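Scent work is back, and the beginners' class has room

After a long winter break, our scent work nights at the Laltona hall start up again in March, and we could not be happier about it! 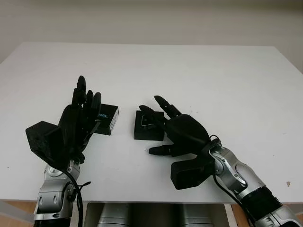

If you came to the open evening you'll know how quickly the dogs take to this. For everyone else, scent work is a sport where your dog learns to find a particular smell and tell you where it is. We start with birch, the way most clubs do, and add the other odours once the dog is keen and sure of itself. There is no heeling, no jumping and no need for a perfect recall, so old dogs, three-legged dogs and dogs who find other dogs a bit much can all have a proper go.

The beginners' course runs for eight weeks. Classes are kept to five dogs, and each dog works on its own while the others wait in the car or behind the screens in the side room. That does mean a fair bit of waiting (bring a thermos and a folding chair), but watching the other teams is half the fun, and you learn an awful lot from seeing someone else's dog catch the edge of a smell and swing right round to follow it.

We spend the first two weeks on food searches in open containers. People are sometimes itching to get to the real odour, and I was one of them, but please trust the process here. A dog who has had a fortnight of finding chicken in unlikely spots comes out onto the floor with its tail going and its nose already down, and that's the dog we want when the birch comes out. Swabs and tins go home with you from week three so you can practise in the kitchen. Five minutes a night is plenty.

Last season's group did wonderfully. The Demissie kelpies both passed their odour recognition tests, and a certain very elderly beagle, who slept through most of the briefings, found all of her hides at the Ultholm fun day and then had to be talked out of searching the canteen. We also had our first team through to an advanced exteriors search, in a stiff crosswind, with a flock of galahs shrieking overhead the whole time. What a morning that was.

A few things to bring: a comfortable harness or flat collar, a long lead of two metres or so, a water bowl, a mat or crate, and treats your dog would walk over hot coals for. Dry biscuit usually won't cut it. Cooked chicken, cheese or roo are all popular, cut up small. Slip leads are fine for getting to and from the car, but please don't search in them. Girls in season are welcome in this class and will work last, so just let us know when you arrive.

Parking is off the lane at the back, and we'd ask everyone to leave a good gap between cars – some of our dogs guard theirs with great enthusiasm. The oval next door is for toileting before class, with bags in the box by the gate. Doors open at 6.30 pm and the first dog is on the floor at 7.

For those who already have their birch, the Gindov Shield is on again in May. It drew more than 600 entries across all classes last year, and the vehicle searches filled up first, so get your form in early if that's your thing. Dogs need to be registered before you can enter, and the paperwork can take a few weeks. Even if you aren't competing, they always need stewards, and stewarding comes with a very good lunch.

To book a beginners' spot, reply to this newsletter with your dog's name, age and breed (or best guess), and anything we should know about how they feel around strangers. Vaccination certificates can be sent at the same time or shown on the first night.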